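How to pack a table tennis bat and ball in a shaped case

A bat left loose in a sports bag picks up grit, gets its rubber scuffed by keys and shoes, and usually ends up with a chipped edge. A case sorts most of that out. This page covers the soft sort that follows the outline of the bat, with a zip round the side and a pocket for the ball. It is the kind we keep at the Hesell table tennis club, and the method is the same for most makes.

What you need
The case, the bat, one ball, a soft cloth and a clear bit of table. Work on a table if you can. Doing it on your knee is how balls get lost under the benches.

Before you start
Wipe the rubber with a barely damp cloth and leave it to dry. Damp rubber shut in a zipped case goes sticky and loses its grip. Wipe the handle too if you have been playing hard.

Step 1. Lay the case down
Put the case flat with the mesh pocket facing up and find the zip pull. On a red cover with black piping like ours the zip can be hard to pick out against the edging, so run a finger along the side until you feel it.

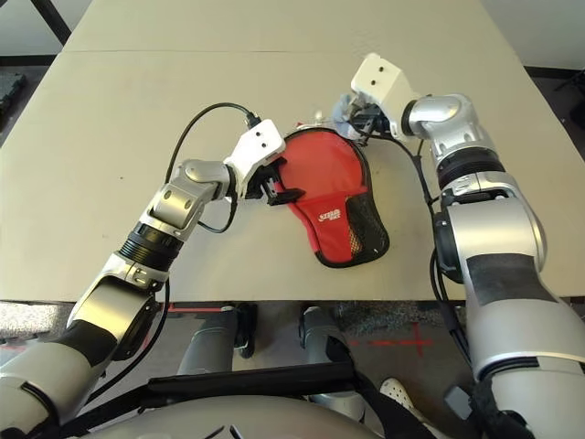
Hold the fabric with one hand close to where the zip begins and pull with the other. Go slowly at the curve by the rounded end. If the zip sticks, back it up a little and try again. A rub of candle wax on the teeth helps with an old one.

Step 2. Open it out
Unzip as far as the case will go and fold it open like a book, so the two halves lie side by side. Shake out any crumbs or bits of rubber. Have a look at the inside pocket as well, where old score slips tend to collect.

Step 3. Decide where the ball goes
Some cases have a pocket on the outside, some on the inside, and some have both. An outside pocket is quicker at practice. An inside pocket is better for travelling, provided the ball doesn't press on the bat when the case is closed.

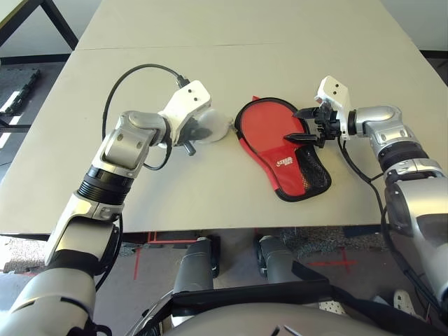 Pimska wrote in to say that the outside pocket is fine for a walk to the hall but no good on the bus, having cracked 3 balls that way in one winter. Pimska now carries spare balls in a small hard tub and keeps the case for the bat alone.

That is a fair point. If your bag gets squashed, use a tub. For short trips the pocket will do.

Step 4. Put the bat in
Set the bat in one half with the handle towards the narrow end. It should lie flat without being forced. If the head catches on the lining, turn the bat over and try it the other way up. Keep any protective sheet on the rubber, and press it down from the middle outwards to get rid of bubbles.

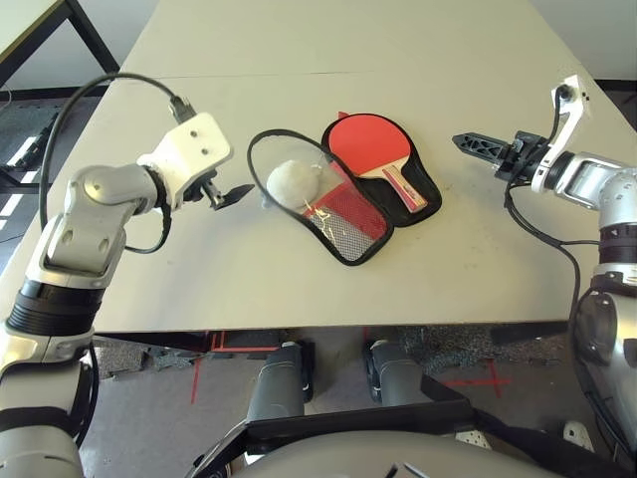
Tuck in any loose tabs or flaps before you bring the halves together, or they will end up in the zip. Then fold the empty half over and check that the edges meet all the way round. A gap on one side usually means the handle has slipped.

Step 5. Close it
Zip it up in one go, holding the two edges together just ahead of the pull. If you feel resistance near the ball, stop and move the ball. Don't lean on the case to make it shut.

Storing it
Keep the packed case indoors, away from radiators and out of the car in July. Our spare bats live on the second shelf of the Orormont cupboard, cases upright, handles down. Take the bat out every few weeks if you aren't playing, and let the case air for an hour with the zip open.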